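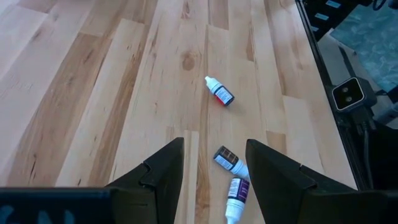
*Wrist view, two bottles between the fingers and one further up the table.*

The task is to put small dropper bottles into a clear plastic container using two arms, with every motion supplied by a person over remote control. I have been calling it Arusum in my notes, after the folder it lives in. The first batch of demonstrations went badly enough that I rewrote the procedure, and the new version is below.

The bottles are an awkward shape for parallel fingers. The body is a cylinder, the tip is a cone, and closing on the cone pushes the bottle out toward its base. My early recordings are full of this. The fix is to grasp the body near its middle, with the fingers square to its long axis, which usually means rotating the wrist before descending. I now rotate at a fixed height above the table and then drop straight down. It costs a little time per pick and makes the trajectories look far more alike.

Touching bottles are the second problem. When two lie side by side, the operator tends to nudge them apart with a fingertip and then grasp. That is a reasonable thing to do, but it has to be done the same way every time or the policy learns a vague shove. My rule is one nudge, made with the arm that will do the pick.
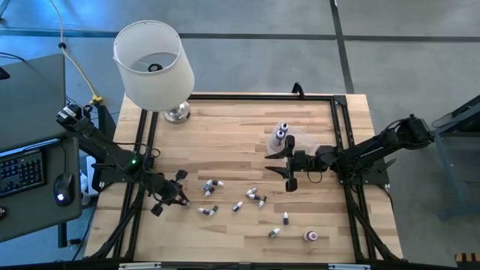 *Posted Jul 19, 2023 by the author, Ustcombe workshop notes*

Placement is harder than picking. The bottles have to end up standing, so the one in the fingers must go from lying flat to upright before release. I do the reorientation in the air, over the open part of the container, then lower until the base makes contact and open slowly. A fast open drags the bottle with whichever finger lets go last.

Some settings from the current version, for my own reference:

- Episodes end after 2 placed bottles. Full clears ran too long and my attention dropped.
- Bottles are scattered again between episodes, 11 at most.
- Gripper command is scaled down for the last 10 mm of closing.
- Any episode with a dropped bottle is kept, but tagged, and stays out of the training split for now.

I threw out six episodes from the last batch. In most of them I had switched arms halfway through an approach, and the idle arm was left hanging over the container. It now returns to its own side before the other one moves in.

Next is a run with the container moved closer to the left arm, same bottles, same rules.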